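# Itik 9-inch rotary cutter mat and ruler set: a review

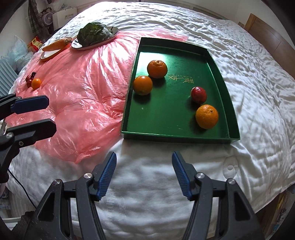
Araceli Vidal wrote to me after my last post and wanted to know whether the Itik set was worth buying if you already own a decent mat, or whether you could get away with the ruler alone. She pieces mostly scrappy tops and is tired of strips that bow in the middle.

My short answer is that the ruler is worth it and the mat is fine. The long answer follows.

I bought the set in March and have used it for two tops and a table runner. It comes with a mat, a long ruler and a small square ruler for trimming blocks. The box also has a sheet of grip dots. You have to stick them on yourself, and I would have liked more of them.

**The ruler**

The lines are thin and dark and I can read them on navy and on cream, which was my main complaint with the old Gerix ruler. The Gerix has yellow lines that vanish on anything pale. On the Itik the half inch marks are dashed and the whole inches are solid, so you don't have to stop and count.

I cut 353 squares with it for the second top. When I stacked them up, five were off enough to recut, and I think those were me being in a hurry after tea. The edge has no nicks yet.

It does slide if you press only at one end. Walk your hand up the ruler as you cut - this goes for any long ruler - and put a grip dot near each corner and a couple along the centre.

**The mat**

The mat lies flat, and the surface closes up well after a cut. Mine has one groove where I always trim borders. The grid matches the ruler when I lay one on the other, and I can't say that for the Cetunmont mat I had before, which was out by a thread or two along the long side.

The smell took some 21 days to go. I left it in the spare room with the window open. Don't lean it near a heater or it will curl.

**The small square**

I use this less than I expected. It's handy for half-square triangles, but the diagonal line stops short of the corner, and I find myself guessing at the last bit. Ifeoma Ekpo in our guild drew hers in with a fine marker and it has stayed put. I haven't tried it.

**Price and where to get it**

Tsolakis had it on the shelf for less than the ruler and mat would cost separately. They also sell the ruler by itself, so Araceli, that's the one I'd get in your case. Strips that bow are usually a folding problem anyway. Press the fabric, line up the selvages, square off the end again every few cuts, and see if that fixes it before you spend anything on a mat.

I'll keep using the set. The small square will probably stay in the drawer until I make another triangle quilt.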